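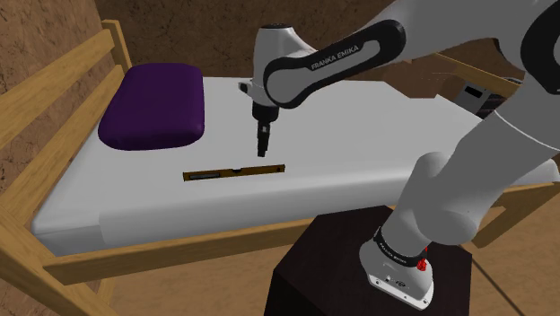 *Item 2: simulated bedroom, arm above the spirit level.*

# Jirnham chores group, Thursday meeting

**Present:** Ivone Rocha (chair), Sotiris Nikolaidis, Sunil Fakir, Filippos Konstantinidis (minutes)

**Apologies:** Thanasis Kyriakidis, who is at home waiting for a dishwasher to be delivered. The group noted that this is also a household chore and that no machine has offered to do it.

**1. Minutes of the last meeting**

Approved after one correction. Sunil did not say the towel folding was "hopeless." He said "hopeless at this speed," and would like that on record.

**2. Bedroom tasks**

Sotiris presented the simulated bedroom. The current task is clearing the bed: pick up the level, take it off the mattress, leave the pillow alone. Making the bed comes later. Ivone asked how much later. Sotiris said the sheet is a separate conversation.

Sunil asked who keeps a spirit level in bed. Sotiris replied that the object list was agreed in December by everyone in the room, and that a long thin bar is a fair stand-in for the remote controls, rulers and knitting needles people do leave there. Sunil withdrew the question and then asked it again more quietly.

Discussion of what counts as a success. Filippos wanted the level lifted and put down somewhere off the bed. Ivone wanted it put away, meaning in a place where a person would look for it. Long exchange on where a person would look for a spirit level. Settled on the first definition for now, with Ivone's objection noted.

Sotiris reminded everyone that the mattress in the simulation is a good deal better behaved than a real one. A real one sags when leaned on, and the object rolls toward whoever is leaning. Nothing from this task goes into the summary as "can tidy a bedroom." The wording will be "simulated pick from a bed."

**3. Shop floor**

Burken have asked again whether the arm could restock their small-parts shelves overnight. Sunil visited and came back with 3 pages of notes, mostly concerning the shelves. Bins are labeled by hand and some labels refer to products Burken no longer sells. The night staff know which ones. Agreed that this knowledge is the job, and that the lifting is the easy bit.

Ivone to tell them no for the present, nicely. She asked that "nicely" be minuted so that Sunil does not write the email.

**4. Drivo planner trial**

The planner was tried on 4 chores. It was happy with 2 of them, wiping a counter and closing a drawer. For "pick up the laundry" it produced a plan in which the laundry was already picked up, and stopped. Filippos said his son uses the same planner.

Trial to continue. Sunil wants it run next to the plain scripted version before anyone pays for a license.

**5. Open day talk at Soomro**

The organizers have proposed the title "Your Last Day of Housework." Unanimously declined. Alternatives were offered and most were unprintable. Sotiris will give the talk as "Chores: Where We Are" and has been asked to keep the answer under 20 minutes.

**6. Any other business**

The sink in the kitchenette is full again. Ivone pointed out that four people who spend the week on household automation might wash a mug. No volunteers. Carried forward.

**Actions**

- Sotiris: write up the success definition for the bed task, including Ivone's objection
- Ivone: reply to Burken
- Sunil: scripted comparison for the Drivo trial
- Filippos: circulate minutes; confirm title with Soomro
- Thanasis: mugs (assigned in his absence)

Next meeting same time, if the dishwasher has come.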